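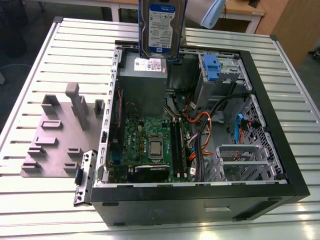 Chapter 5
Where Memory Lives

Think of a song you know by heart. You probably haven't thought about it all day, yet the moment I ask for it, up it comes, words and all. Where was it a minute ago? People have been asking that question for a very long time, and each age has tended to answer it with whatever clever storage it had to hand. For some writers the mind was a wax tablet, for others a storehouse, a library or a cabinet full of drawers. Our own favourite is the computer, and we slip into its language without noticing. We talk of storing a name, retrieving a date, or having no room left for one more password.

These comparisons are great fun, and they can be useful too. A good one gives us something to test. If memory really were a library, a book put on the shelf would come back with the same words on the same pages. Do memories behave like that? By the end of this chapter you will have plenty of evidence to argue with, some of it your own.

The Wimthorpe school trip

Let us start with a story from one of my own classes. One September I took a group of students to the small museum at Wimthorpe, and afterwards asked each of them to write down what they had seen. Their accounts were lively and full of detail. They also disagreed wonderfully. Lana remembered a long talk about the old ferry. Her friend Udach, who had stood beside her the whole time, remembered the guide's red scarf and hardly a word about boats. Two others wrote about a stuffed owl, and argued all the way down the corridor over which room it was in.

I kept those pages and asked the same students to write again 78 days later. This is where it gets exciting! Some details had gone, as you would expect. Others had grown. Lana's ferry talk now had a joke in it that she had not mentioned the first time, and she was quite certain of it. Udach had moved the owl into his own account, having left it out entirely before. Neither of them was lying. They were doing what all of us do when we remember – putting a past event back together out of pieces, and filling the gaps with what seems likely or with what we have heard from others.

Three stages

Psychologists often divide memory into 3 stages, and we shall use the same plan here. Encoding is getting something in. Storage is keeping it over time. Retrieval is getting it out again when you want it. Forgetting can creep in at any of them, so when you blank on a neighbour's name it is worth asking which stage let you down. Perhaps you never properly listened when you were introduced. Perhaps the name is in there and you need a hint, such as its first letter.

Before you read on

Take a sheet of paper and draw one side of a coin you use every week, from memory, with all the writing and pictures in the right place. Don't peek. Most people find this surprisingly hard, even though they have handled that coin hundreds of times. Keep your drawing safe, as we shall come back to it in the section on attention.

5.1 Getting things in

Every second, far more reaches your eyes and ears than you could ever hold on to. The hum of a fridge, the feel of your socks, a door closing somewhere – most of it fades almost at once. What stays is usually what you attend to, and attention is where our study of encoding begins.

Rosaura Tello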